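Rebuilding a small shop's website: notes on type, color and page weight

I spent most of September redoing the website for Suter, a two-person shop that sells bags and storage goods. The old site had been built in three separate passes by three separate people, and the brand colors had drifted each time. These are my working notes, tidied up a little.

Finding the real brand color

The logo file I was given used one green. The header used a second, and the printed price tags used a third. Lajos Bozsik, who owns the shop with his sister, had no strong preference. I took the price tags as the reference, as customers handle those, and converted the value once. Everything else now reads from a single variable in the stylesheet.

A search through the old stylesheet found 24 distinct greens. Most were hover states that someone had picked by eye. The new one has three: base, dark and a tint for backgrounds. 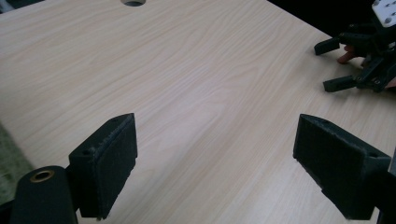

Type

The previous designer had licensed a display face called Sirko and used it for everything, including the shipping table. It is fine at large sizes. At body size the lowercase a and o are hard to tell apart – a real problem on a phone.

I kept Sirko for the logo and the top-level headings and moved the rest to the system font stack. That removed four font files and 245 KB from the first page load. Line length is capped by character count, so the product text no longer stretches across a wide monitor.

Headings use weight 700 and nothing heavier. The old pages asked for a weight that was never loaded, so browsers were faking it, each in its own way.

Page templates

The shop runs on Produm, which keeps its templates in one flat folder. I would have liked subfolders. Charoen Siriwan, who has maintained more Produm sites than I have, suggested prefixing the file names by page type. It is ugly and it works.

The product page lost its image slider. In its place is a plain column of photos with fixed aspect ratios, so the text below does not jump while they load. The category page is a grid with a minimum column width and no breakpoints at all.

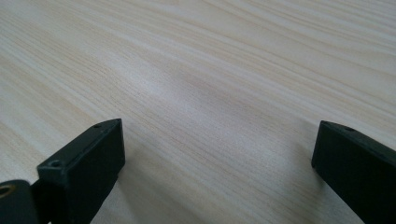
Should a small shop pay for a new logo at the same time as a new website?
Usually it is better to do them apart. A new site with the old logo shows which problems belonged to the site, and a logo can be swapped later by replacing one file if the header was built for it.

Redirects

The old site had 1,304 URLs in its sitemap, most of them filter combinations. I mapped the product and category pages by hand and let the filter pages point to their parent category. Yevdokiia Mykhailiuk checked the mapping against the server logs and found a block of old newsletter links I had missed. Those now go to the matching products, or to the category if the product is gone.

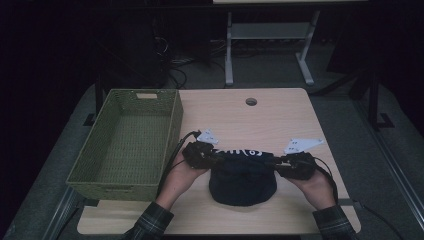 Olive-green woven basket on a light wood table.

Still open

The contact form sends two confirmation emails when the visitor's address has a plus sign in it. I have reproduced it twice and have not found the cause. The print stylesheet is also unfinished – the order summary runs onto a second page for the sake of one footer line. I will get to both after the spare-parts pages are moved over.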